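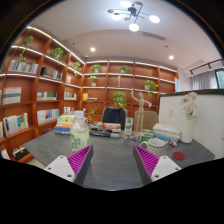

How to Clear a Desk in One Evening

Posted 2020-12-11 by Jamie Wragg

You will need a trash bag, a damp cloth, one cardboard box, and a willingness to learn how many dead pens you have been looking after. The whole job takes me 3 hours, and one of those goes to reading old mail.

Step 1. Take everything off.
Everything. The floor is fine. If you leave the stapler because "it lives there," you will also leave the mug, and by nine o'clock you'll be dusting around things like a museum guard.

Step 2. Wipe it down.
Warm water with a drop of dish soap handles most surfaces. Wring the cloth out well, especially on wood. For old tape goo, try a little cooking oil on a paper towel, leave it five minutes, then wash it off. Test a hidden corner first. I once skipped the corner test on a desk I was renting, and we don't discuss that desk.

Step 3. Sort into four piles.
Daily, weekly, elsewhere, trash. Daily means you touched it yesterday. Weekly goes in a drawer or on a shelf within reach. Elsewhere covers screwdrivers, cough drops, other people's chargers and the spare key to an apartment you left in February. Put that pile in the box and walk it around the house tonight. A box that stays by the door overnight becomes furniture.

Step 4. Deal with the paper.
Hold each sheet once. Pay it, file it, scan it or toss it. Shred anything with an account number on it. Manuals can go, as nearly all of them are online, though my friend Yaneth Huanca keeps hers in a binder and has been insufferable ever since my dishwasher broke.

Step 5. Test the pens.
Scribble with every one. Keep four. My last round took me through about 300, counting the golf pencils, and I don't golf.

Step 6. Put back the daily pile only.
Books you're reading can stay, spines facing you, in a short stack. Books you mean to read go on the shelf with the others you mean to read. Drinks go on the side away from the keyboard, with the lid on if there is one.

Step 7. Fix the cables.
Unplug the ones that lead nowhere. Bundle the rest with a twist tie from a bread bag and run them down the back leg.

Keeping it that way
Spend two minutes at the end of each workday returning things to where they go. I manage this on most Mondays.

Next up: the drawer under the desk. Bring a bigger bag.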